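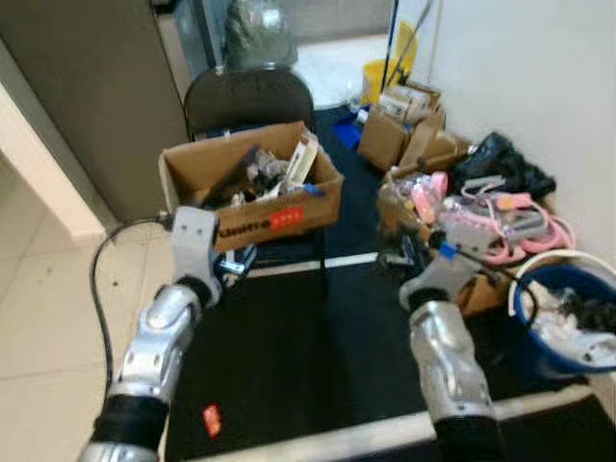
Two arms and a box of tools and parts in the Rikness workshop.

How Does a Robot Arm Know Where to Reach?

A robot arm is a chain of stiff pieces called links. The places where links meet are called joints. Your own arm works in a similar way: the upper arm and forearm are links, and the elbow is a joint. At the end of a robot arm there is often a gripper, a tool that opens and closes to hold things.

Rosemarie Brinkmann and Pascal Thiele are building a two-armed machine in a shared workshop in Rikness. Its name is Dalelura. The arms are metal, and each one ends in a gray gripper.

Motors turn the joints. Next to each motor is a sensor that measures the angle of the joint. The control program reads every sensor 216 times per second. It also knows the length of each link. From the angles and the lengths it works out where the gripper is. This calculation is called forward kinematics (say "kin-uh-MAT-iks").

Reaching for something needs the opposite calculation. The program starts with a target, such as a point above an open box, and finds joint angles that put the gripper there. This is inverse kinematics. It is harder, as there may be several answers – or none, if the target is too far away.

A box of mixed parts is a difficult target. Handles and metal pieces lie across each other, and one part can hide another. The program has to choose a part, a direction to approach from and how wide to open the gripper.

Try it yourself. Put a pencil on a table and touch it with one finger. Keep the finger there and move your elbow up and down. The fingertip stays in place while the joint angles change. You have found more than one answer to the same problem.

Words to know
Link: a stiff piece of an arm
Joint: a place where two links meet and can move
Sensor: a part that measures something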